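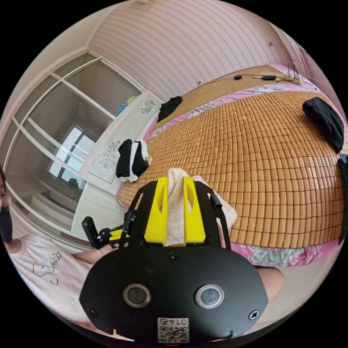 Fehr 241 Bath Linen for Guest and Residential Rooms

Supplied by Stumotov Institutional Textiles

Product overview

The Fehr 241 range is a line of woven cotton towels for residence halls, guesthouses, nursing homes and staff housing. It is intended for buildings where linen is washed on site or sent to a contract laundry, and where the same item has to be replaced in small quantities over several years without a change in size or shade.

The range consists of a bath towel, a hand towel, a washcloth and a bath mat. All four are woven from ring-spun cotton yarn with a double-turned hem on every side. The bath towel and hand towel have a flat woven border near each end. The washcloth has no border. The bath mat is of a heavier construction and is hemmed with a wider fold.

Fehr 241 replaces the earlier Fehr line. Customers who hold stock of the earlier line may continue to use it alongside the present one. The dimensions are unchanged, but the border sits slightly closer to the hem, and the two should be sorted separately if a uniform appearance is required in a room.

Colors

White is the standard color and is held in stock throughout the year. Sand and slate are dyed to order. Dyed items from separate production runs may differ slightly in shade, and Stumotov recommends that a building be supplied from a single run where possible. The run number is printed on the outside of each carton and should be quoted when a repeat order is placed.

Items with a woven name or crest are available in white only. Artwork must be approved by the customer in writing before weaving begins.

Preparation before first use

New towels should be washed twice before they are issued to rooms. The first wash removes the finish applied at the mill, and absorbency continues to improve over the next several launderings. Fabric softener should not be used at this stage. A certain amount of lint is normal during the first few drying cycles, and dryer filters should be cleared after each load.

Washing and drying

Wash at 60 degrees Celsius with a standard commercial detergent. Chlorine bleach may be used on white items in accordance with the detergent manufacturer's dosing chart. It must not be used on sand or slate. An oxygen-based product is suitable for all colors.

Machines should be loaded so that the towels can move freely in the drum. Tumble dry on a medium setting and remove the load while it still feels slightly soft; over-drying makes the pile harsh and shortens the life of the hem. Towels should be shaken out and folded as soon as they leave the dryer.

Pulled loops may be trimmed level with the pile using scissors. They should never be drawn out by hand. A trimmed loop does not cause the fabric to run.
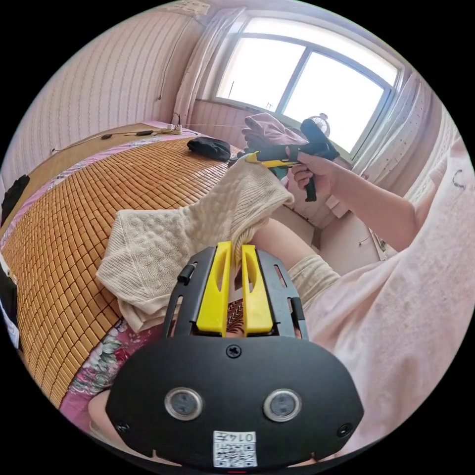
Towels of a different make or construction should be laundered in their own load, particularly knit towels and items with a loose or open texture. These dry at a different rate and can catch on zippers, hooks and rough drum edges. Where residents bring personal linen, the housekeeping office is advised to provide a marked bag for each room so that personal items are returned to the correct person.

Room allocation

Stumotov's usual recommendation is three full sets for each bed: one in the room, one in the laundry and one on the shelf. Buildings that use an outside laundry with a weekly collection should allow a fourth set. The planning sheet prepared by Gordon Gosselin of our accounts department sets out quantities by number of beds and by frequency of change, and is sent with every quotation.

The Ukutdale student residences adopted the range for all furnished bedrooms and have since extended it to their summer guest program, which opens in July. Tapio Pelkonen, housing operations manager at Ukutdale, reports the following:

"We previously bought from whichever supplier had stock, and our shelves held towels of several sizes. Folding took longer and the stacks would not stand. We now order one size of each item and our linen room is considerably easier to run. The one difficulty we have had is with the bath mats, which need a longer drying time than our older machines were set for."

In response to this and similar comments, a separate drying table for the bath mat is now packed in each carton.

Storage

Store folded towels on slatted shelving in a dry, ventilated room, away from direct sunlight. Newly laundered items should be placed at the bottom of the stack and issued from the top. Cartons should not be stored directly on a concrete floor.

Ordering information

The minimum order for stock white items is one carton of any size. The minimum order for dyed items is 1000 pieces, which may be divided among bath towels, hand towels and washcloths. Woven names and crests require a minimum of 4000 pieces in total.

Stock items are normally dispatched within a week of a confirmed order. Delivery times for dyed and woven items are stated on the quotation. Shortages or damage in transit should be reported before the goods are laundered.

Sample sets in white are available to institutions on request. Shade cards for sand and slate can be included.

Related products

Godus bath robe, waffle weave
Godus shower curtain, weighted hem
Fehr pillow protector, zippered
Fehr laundry bag, drawstring, with name panel

Contacts

Quotations and planning sheets: Gordon Gosselin
Dyed and woven orders: Apolinar Ibarra
Deliveries and returns: Lorne Girard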